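Teaching the arm to pick up a jug, week two

I have been steering a robot arm by hand for most of April and I still get a little thrill every time it copies me.

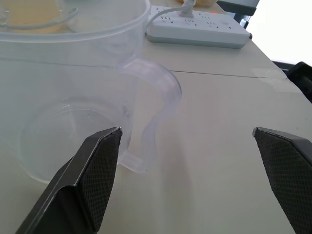 So, where was I? Last time I wrote about cups, and how I got cocky. Cups are easy! You come down over the top, close, lift, done. I recorded 17 of them before lunch and was ready to declare myself a natural. Then Thitima Intarasuk, who set up the project we're all calling Bunnag, moved me on to the clear measuring jug, and I went right back to being a beginner.

The trouble is the plastic. When I'm driving I mostly look at the wrist view on my screen, and a see-through jug in a wrist view is a slippery thing to look at. You get a highlight along the rim, a bit of haze, and the table showing right through the side. My eyes kept landing on whatever was behind it. My first few tries I closed the fingers well short of the handle, on nothing at all, and sat there wondering why the jug wasn't coming up with me.

What fixed it for me was picking one spot and sticking with it. I go for the place where the handle joins the body, low down. I line the left finger up with that, check that the gap between the fingers is wide open, and only then start sliding over. Ekkachai Ruangrit drives with his whole forearm, very smooth, like he's icing a cake. I'm more of a tapper. Small move, look, small move, look. He says my recordings are going to teach the robot to be nervous, and he may have a point, so I've been trying to string my moves together more.

I really did not expect how much of my own habit goes into this. If I pause before every grasp, the arm learns to pause too. We trained on my first batch of 15 jug demos just to see, and the thing came down over the table, stopped dead, and hung there for a second exactly the way I do. I laughed out loud. Then it went in from the side and got the handle! Not every time (it managed 11 good lifts before we quit for the day, and plenty of bad ones), but I was up out of my chair for the first one.

Some things I've changed since then:

I move the jug between runs, a lot more than feels necessary. Handle toward me, handle away, close to the big container, out by itself.

I leave the bad approaches in if I recover from them. Thitima likes these. A miss, a back up and a second try seems to be worth more than a perfect run, at least for the jug.

I throw out anything where I got distracted and drifted. You can feel those while you're doing them.

I stop when my hand gets tired. My lifts get sloppy and I start dropping things from too high.

The long-term plan is 3,000 demos across everything on the list, split among whoever can be talked into sitting down at the controls. I know that sounds like a slog, but I find it very relaxing once I get going. Radio on, coffee off to the side, jug, jug, jug.

Next up is pouring, with dry rice to begin with. Ekkachai has already tried it a couple of times and we're still finding rice.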